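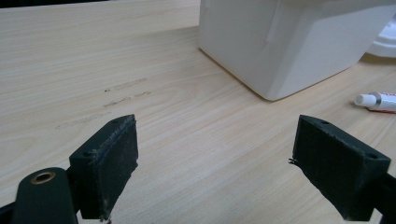 How many examples do we need before the next training run?
2,658 usable ones, going by the target set in May. Usable means passed review, with a task label and a clean start and end.

Clokon data collection — fortnightly meeting, minutes
Fri 3 January
Held in the small meeting room, two dialling in. Apologies from the labelling lead (on leave). Previous minutes accepted, no changes.

1. Where we're at
Collection restarted after the break. Tabletop set for Kundura is the priority, everything else waits. Last batch went to review with 23 episodes sent back. Main reasons:
— grip closed before recording had properly started
— operator's other hand in view
— label said "place" when the task was "pick up"
Review team would like the third one sorted at our end. Agreed. Labels to be chosen before the episode, not filled in from memory at arvo tea.

2. Small objects
Long discussion. Tubes are harder than boxes for the model, the Vurnov results say the same. They roll, they dent, the shape isn't the same twice. More variety wanted in approach angle and in which end gets gripped. Current set is too heavy on grips at the middle of the body.
Agreed: 20 episodes per small object per session, then swap. Operators to change the angle of the object between episodes, incl. cap pointing away and cap pointing sideways.
Question raised whether to keep episodes where the first grip misses and the operator tries again. Kept for now, flagged "retry" so they can be pulled out later. Training side to tell us by next meeting if they're any use.

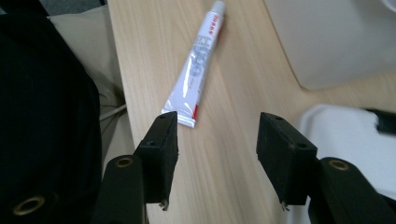
Item 2: white tube on the table, gripper open at the crimped end.

3. Gripper pads
Wear on pads discussed. Some operators replace them early, some run them til they're ragged. Training side not fussed about a bit of wear, would even like some of it in the data, but a pad coming off mid-session is a wasted session. Check pads and screws at the start of each shift and write it on the sheet. Spare pads are in the grey drawer, please put the hex keys back.
Ametepe quote for new pads recieved, dearer than last time. Get one more quote before ordering.

4. Surfaces and backgrounds
Too much of the set is on pale timber. Request for darker tables, cloths, a kitchen bench if we can get one. Facilities have been asked. Meanwhile leave ordinary clutter on the table, don't tidy for recording. Objects that aren't part of the task can stay where they are provided they don't block the grip.
Lighting — fine as is. One session by the west windows had bad glare on glossy packaging, blinds down after lunch.

5. Uploads
Two uploads failed over the break, both recovered from the local cards. Cards not to be wiped until the checksum comes back green. This was already the rule. Will be re-sent to everyone.

6. Rosters
2 operators short for the coming fortnight. Morning shifts covered, afternoons not. Anyone with finished induction can put their name down. New starters do half a day of practice episodes first, these don't count toward the target and go in the practise folder.

Actions
Label list trimmed and reprinted — collection lead
Answer on retry episodes — training side
Second quote for pads — workshop
Chase facilities re tables — collection lead
Card rule re-sent — data admin

Other business: parking passes expire end of the month, see front desk.
Meeting closed 11.40. Next one same room, same time, in a fortnight.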